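Call for Participants: Show Our Robots How You Put Things Away

Shelf and Tidy Study, Household Manipulation Group, Virnomach Research, Pirnham 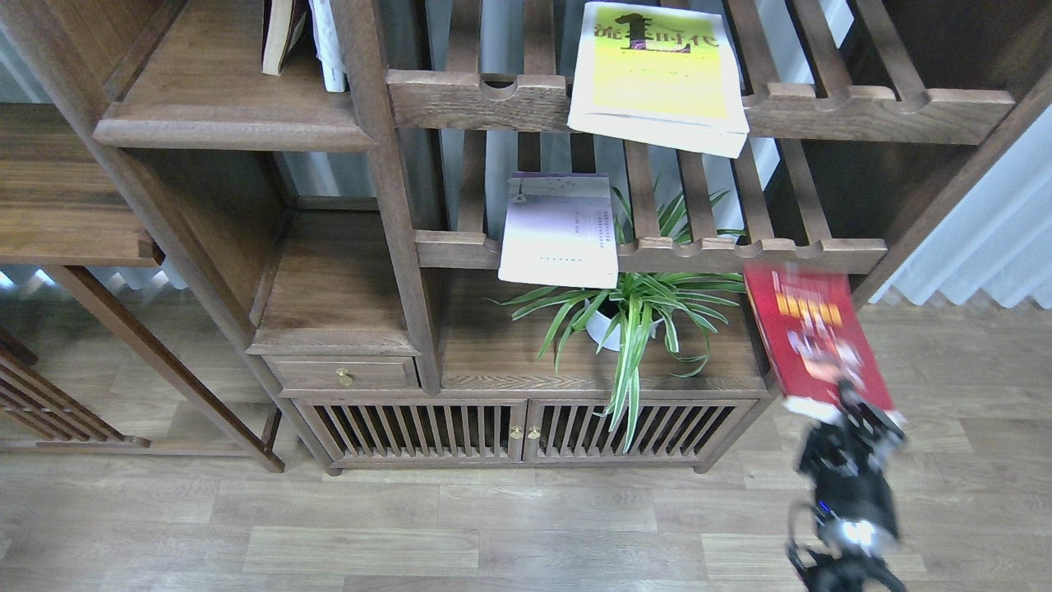

We are looking for people who live in or near Pirnham and who would enjoy spending a few hours with us this winter, teaching a robot arm to handle books, magazines and the other odds and ends that collect on a shelf at home. You do not need any background in engineering or computers. If you have ever straightened up a bookcase before company came over, you already know most of what we would like to learn from you.

A little about the work, for those who like to know what they are signing up for. Our group studies a method called learning from demonstration. A person guides the arm through a task by hand control, the arm's movements and the camera views are recorded together, and a computer model is then trained on those recordings so that it can try the same task by itself. Last year we collected 2,000 demonstrations, nearly all of them from our own staff, and the trained model did very nicely on the plain, flat shelves in our lab. When we moved it to furniture of the sort people really own — slatted shelves, carved rails, small cubbies, a houseplant with leaves hanging every which way — it did a good deal worse.

Then Ritu Semwal, who runs our training experiments, tried something simple. She added 300 demonstrations from 16 first-time visitors, and the model improved more from those than it had from the last several months of our own careful recordings. We think this is due to the variety. Our staff have all fallen into the same habits, and visitors come in and pick up a paperback by the spine, or nudge it over the edge first, or change their minds halfway and try again. We would like to find out whether that result holds up with a larger group, and so we are inviting 118 new participants.

What you would be doing

You would come to our study rooms for one visit of two and a half hours, with a good long break in the middle for tea and something to eat. After a short safety talk and some practice, you would guide the arm to pick up books of different sizes, hold them in front of a shelf, set them down, and take them back off again. Some will be hardcovers, some will be thin booklets that flop over (these are the tricky ones, and we are very patient about them). Dropped books are perfectly fine. We keep those recordings too, and Margus Lapiņa, who looks after the arms, has seen every kind of bump and tumble by now.

Toward the end we will ask you to fill in a short questionnaire about how the controls felt, and there is always time for your own questions.

Who can take part

Adults aged 18 and over who can sit or stand comfortably for half an hour at a stretch and who have the use of at least one hand for the controls. Glasses are no trouble. We would especially love to hear from left-handed people and from anyone over 60, as both groups were poorly represented in our first round. Please tell us ahead of time if you would like a lower chair, larger print, or an interpreter, and we will do our best to arrange it.

If you have used our arms before, or if you work for Virnomach, we are sorry to say that we cannot include you in this particular study.

Thanks and expenses

Every participant receives a gift card at the end of the visit, and we cover bus fare or parking. You may stop at any point, for any reason, and you will still receive the card in full.

What we record

We record the arm's movements, the control signals from your hands, and video of the shelf and the objects. The cameras are aimed at the work area and we do not keep sound. Your name is stored apart from the recordings. You can ask us to remove your sessions up until the end of December, after which the collection is closed and training begins.

How to sign up

Sign-up sheets are at the front desk of the Vishwakarma Building on our Pirnham campus, and at the public library in Drivville. You can also telephone the front desk and ask for Lăcrămioara Ursu, who handles all of the scheduling and will be glad to talk things over if you are unsure whether this is for you. Morning visits begin at 9:30 and afternoon visits at 1:30. Friends and couples are welcome to book back to back — there is a comfortable sitting room for whoever is waiting.

Questions about the research itself may be directed to Vivek Sandhu, study lead. Concerns about how the study is run may be directed to Roman Wróbel, participant liaison, by way of the same front desk.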